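Trarnside Numismatic Society: Newsletter

Collection notes: the Marinho copper

Cataloguing of the Marinho bequest has reached the end of the copper. The silver and the paper money have not been started. Members who have asked when the trays can be viewed will find the arrangements at the foot of this item.

The copper part of the bequest comes to 58 pieces, nearly all of them trade tokens, with a small group of colliery and market checks. Idalina Loureiro has done the attributions. Lurdes Leitão has done the weighing and the die comparisons. Each piece now has a numbered envelope, a weight to two decimal places, a diameter taken at two points at right angles, and a note of die axis. Edge inscriptions are recorded in full where they can be read. On worn pieces the legible letters are given and the gaps shown by dots.

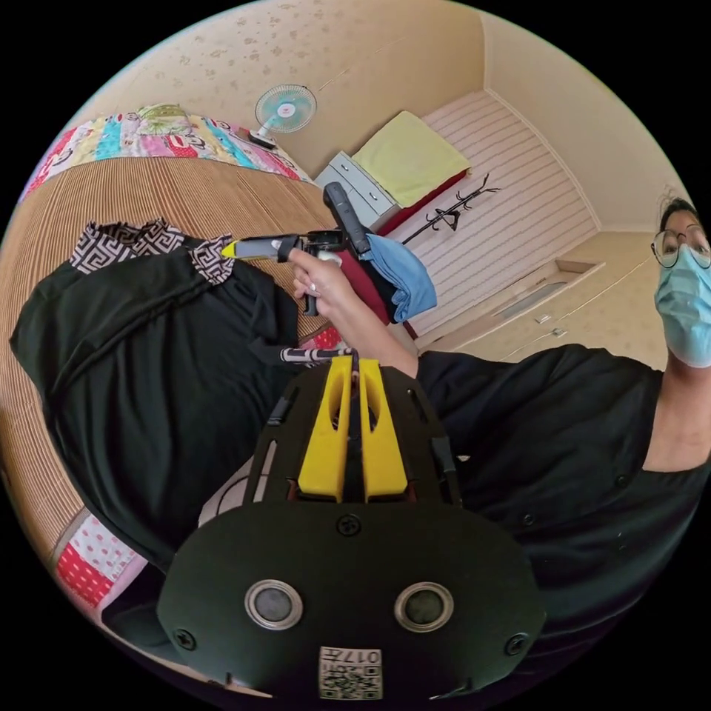
Die axis has been written as a clock position throughout, so a piece with both sides upright when turned left to right is entered as 12. The old tickets used arrows. Where the arrow on the ticket and our own reading differ, ours has been entered and the ticket reading kept in the remarks column. Most of the differences are on pieces where the reverse has no obvious upright, such as the wheel and cross types, and it is likely that the earlier owner took a different spoke as the top.

The largest group is the Komville halfpennies. These were issued by a grocer and later by his widow, and the two issues share an obverse die. The sequence can be followed by a flaw which starts as a fine line at the rim and runs inwards to the second letter of the legend. On the widow's issue it has reached the shoulder of the bust. One piece in the bequest has the grocer's reverse with the flaw in its late state. This was not previously known to us. It suggests either that the old reverse was brought back into use after the widow's issue had begun, or that the two reverses were worked side by side for a time. The second explanation is the simpler one, but a single specimen does not settle the matter. Any member who owns a Komville halfpenny is asked to look at the rim above the bust under a lens and send a note of what is there.

The Hukel checks are less well preserved. They are thin, struck on uneven blanks, and several have been pierced for hanging. Weights vary a good deal within the same type, and no conclusion should be drawn from them about separate issues. Two have been countermarked with a letter on the reverse. The same punch was used for both, as the foot of the letter is broken in the same place. What the letter stood for is not recorded.
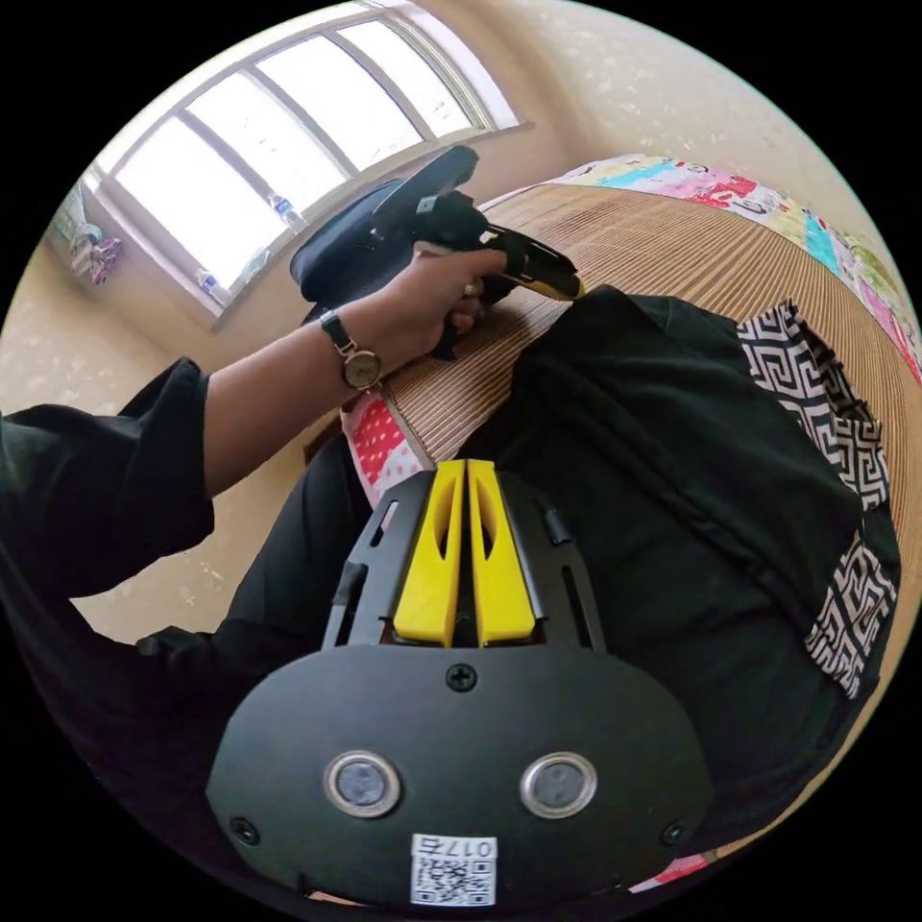
No cleaning has been done and none is planned. Verdigris on three of the checks was looked at again on Tuesday and has not spread. Those three are kept apart from the rest, in their own box with fresh silica gel, and will be looked at again before the winter meetings begin in October. The PVC pockets in which part of the bequest arrived have been thrown away. Every piece that was in them has been moved to acid-free paper, and the few with a green film have been marked in the catalogue so that the surface can be followed over time.

Grading has been kept short. Obverse and reverse are graded separately where they differ by more than one step, which is common on the tokens with a high bust. Striking weakness is noted as such and does not lower the grade. Several of the earlier tickets had marked down the Komville pieces for flat hair above the ear. This area is flat on every example we have handled, including those with full lustre in the legends, and it must be put down to the die.

Prices on the old tickets have been copied into the remarks but not into the valuation. Most are undated, and some are in a private code that has only been partly worked out — the letters for one to six are certain, the rest are guesses.

Three tokens remain unattributed. All three are farthing size with a plain edge. The first has a beehive and initials, the second a plough and no legend, and the third is so worn that only a border of pellets is left. Suggestions on the first two are welcome. The third is probably past help.

Viewing is by appointment, one tray at a time, at the table in the library room. Please bring your own lens and ask for pieces by envelope number. The draft list is in the library folder and can be copied for members. Corrections should be written on the sheet at the back of the folder, with the envelope number and the source given for each.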